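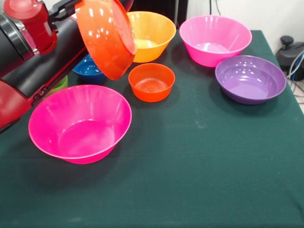 Why do I still listen to football on the radio when every match is on telly somewhere?

Mostly for the commentators, and mostly for Soudabeh Talebi, who does the Ostholm games on our local station. She gets properly cross at bad throw-ins! I was doing the ironing in December when Ostholm went two down against Nirden, and she went so quiet I thought the batteries had gone. Then came the comeback (three goals, the last one with nearly 5 minutes left) and I burnt a pillowcase.

Remzi Sarıgül sits next to her as the summariser and he's grown on me. He used to talk over the corners, which drove me up the wall, but this season he waits, and he's very good on why a full back is standing in the wrong place. I can picture it all from the kitchen.

They've moved the phone-in to after the final whistle, so it's 20 minutes now and the same man rings every time about the offside rule. I leave it on anyway while I do the potatoes.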